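# The arm was the cheap part

When Smits, a computer refurbisher in Peltham, went shopping for a robot last April, the budget had three lines: arm, gripper, installation. By the time the purchase order was signed it had 68.

Cables were on there twice. So was a bench, the old one having a wobble that people had politely worked around for years. Pisard, the integrator, quoted $2000 for fingertips alone, a figure that was read aloud in the lunchroom more than once.

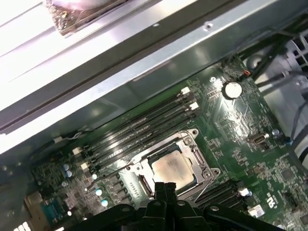 *Gripper fingers close in on a processor, with the socket's retention frame swung open.*

Old desktops are awkward customers. Thermal paste gets everywhere, and every maker had its own ideas about where to put a drive cage. Smits had budgeted for a machine that would meet the same computer all day, then looked at its own shelves.

The revised plan sets aside nine weeks for trials and keeps the manual benches running throughout. A second arm, pencilled in for the Flitavdale site, has been moved to next year's budget, where it sits directly under the new roof.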